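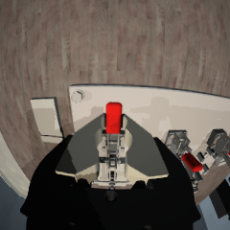 Well, I played. Sort of. Got through 11 holes at Grollach before my left wrist packed it in, and I walked off with 43 on the front nine, so I wasn't even playing badly, which makes it worse! The wrist had been grumbling since the warm-up (I knew, I absolutely knew) but I'd driven all that way and paid my entry for the Paucar Cup and I wasn't going to sit in the clubhouse eating a sausage roll. Ate one later anyway.

The greens were gorgeous. A bit slower than Flaltier, where I three-putted everything in August and came in with a 49 on the back, still my least favourite number. Drained a long one on the 6th, left to right, and did a little dance I hope no one saw.

Then the 11th. Thick rough, 6 iron, a great big tree root I'd have sworn was just grass, and ping, straight up my arm. I stood there swearing at the scenery for a minute and tried a practice swing. Nope.

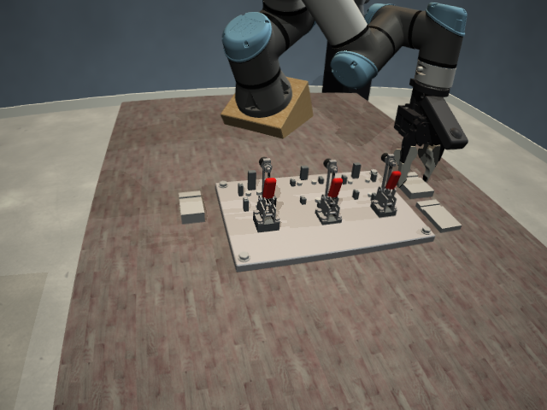

Iced it in the car park with a cold can and drove home mostly one-handed. It's puffed up a bit tonight but I can wiggle everything. Physio at 8 tomorrow, and if she says a fortnight off I'll cry, as the Flurken pairs is coming up and I've already bought the matching socks.

Some 2,000 balls at the range this winter, all that work on my grip, and I get done by a root. Going to bed with a bag of frozen peas. Must remember to ring the club about my umbrella, I reckon I left it by the 10th tee.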